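**Orach clear trays and boxes, open top**

Orach is our range of open, see-through containers for desks, drawers and shelves. They are rectangular, longer than they are wide, and they have no lid. People buy them for pens, sewing notions, tea bags, seed packets, loose hardware and anything else that tends to spread out over a table.

The range is made for us by Mirnero and packed at our Aduvmont warehouse.

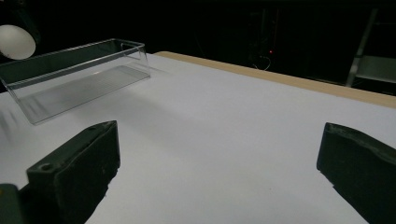

## Choosing between a box and a tray

The Orach box is the one to get if you want to stand things up, such as markers, brushes or folded cloths. The tray is for things that lie flat. Both can be used in a drawer, but measure the inside height of the drawer first and leave room for your fingers.

If the container will stay out on a table, think about which way it will face. With one long side toward you, everything can be reached without moving it. Turned end-on it takes up less of the front of the table, and the items at the back are harder to get at.

Clear plastic shows what is inside from any side, so most people skip labels. If you do label, put the label on a short end. Paper labels come off with warm water and a little dish soap.

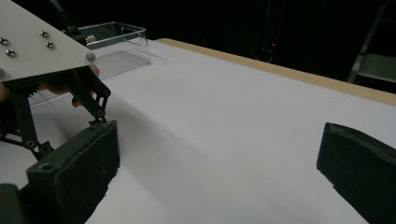
Orders of 60 pieces or more ship in one carton on a pallet. Smaller orders go by regular parcel with paper between the pieces. Please keep the paper until you have checked the corners, and write to Clotilde Picard in customer service within a month if one has arrived cracked. She will need the order number and the color of the sticker on the carton.

## Care

- Wash by hand in lukewarm water with a soft cloth. Scouring pads will scratch.
- No dishwasher, no oven, no microwave.
- Do not use window cleaner with ammonia or any solvent. It clouds the plastic.
- Dry with a microfiber cloth if you mind water spots.
- Dust collects in the corners. A dry paintbrush gets it out.

Small scratches will appear on the underside over time, mostly from being pushed across a table with grit on it. Lift the container when you move it. We sell felt dots under the Tully name, and four of them are enough for one piece. Stick them on after washing, when the base is fully dry.

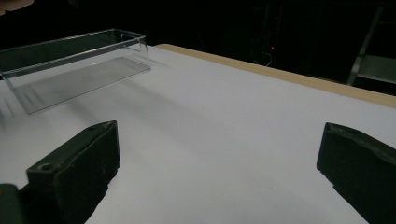
Felt dots wear down and can be replaced without leaving marks if you peel them slowly.

## Ordering

The item number for the range is 1959. Add B for the box or T for the tray. Mixed orders are fine and count toward the same carton. We keep almost 400 pieces in stock most of the year, with a gap in March when the warehouse does its inventory.

Shops and schools should write to Aidan Cullinane for trade terms. Returns are accepted for 60 days if the piece is clean and has not been labeled or fitted with dots. Return postage is paid by the buyer unless the item arrived damaged.

Page updated 2020-01-04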